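Setting up your stall for the first time at the Trutalby market takes a little patience, and I say that as someone who once put up the whole canopy backward and had to start over while my neighbor ate a peach and watched. So pour yourself something warm and let's go through it together!

## Before you leave home

Load the car in reverse. The canopy goes in last, then the tables, and everything you plan to sell goes in first, way at the back. Your cash box should ride up front with you. I start with 200 dollars in small bills (mostly ones and fives), and I've never been sorry to have too many.

Write your prices out the night before. Big, dark letters on plain card work better than anything fancy, and folks who are shy about asking will thank you by buying something.

## Finding your space

Come in from the Stollness side and follow the painted numbers. The regular spaces stop at 39, so if yours is higher than that, you're on the grass and you'll want longer stakes. Unload first, park second, and please don't leave the car in the lane while you set up.

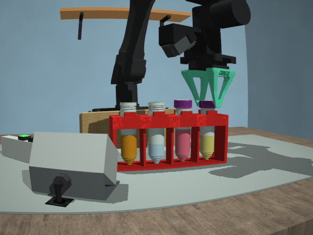
*Teal gripper fingers over a purple-capped tube, computer rendering*

## Putting it all up

1. Open the canopy frame halfway and walk it out from opposite corners with a helper.
2. Pull the cover on before you raise the legs.
3. Hang a weight on every leg, even if the morning is dead calm. Wind comes down off Vumbridge hill with no warning at all.
4. Set your tables in an L shape so people can step in out of the crowd.
5. Lay out your cloths and put the tall things at the back.

Florin Matei, who has sold honey two rows over for longer than I've been baking, taught me to walk out to the lane and look at my own stall as a shopper would. I still do it every week, and I nearly always end up moving a basket or turning a sign.

## Once the bell goes

Selling starts at 9 sharp. Stand up if you can, say good morning to everybody, and keep restocking from under the table so the front never looks picked over. When it's time to pack up, sweep your space and drop your slip in the box by the Kurek Street gate.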